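The bread bag problem

April 2025

Birthday morning tea at Nidness, and I was in charge of baked goods, a job I got by owning a tray. The budget was $30. I spent it on croissants, a round brown bun and a flat triangular thing with a red-orange glaze that I couldn't name and was too proud to ask about.

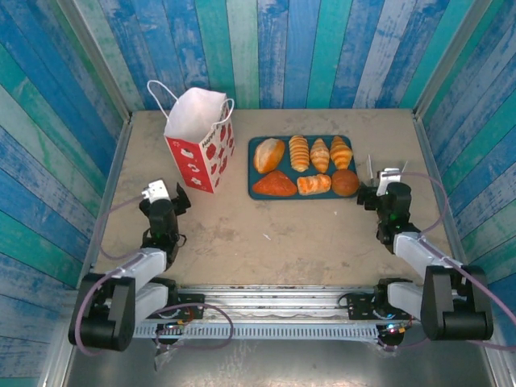
Benjamín Toledo reckons a gift bag is no way to carry pastry. Benjamín turned up with serviettes, so I'm not taking notes. Paper breathes, it has handles, and strawberries beat the green shopping bag from the back of my car. The order is the only tricky part: buns at the bottom, croissants last.
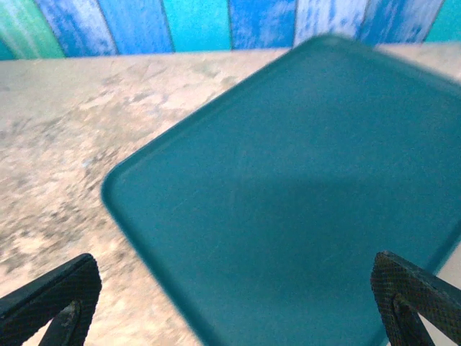 The tray goes home with me and gets a proper scrub, scuffs and all. I've had it since the Flona Street flat and it's outlasted 3 toasters. Next month is someone else's turn, and I've already put in a request for lamingtons.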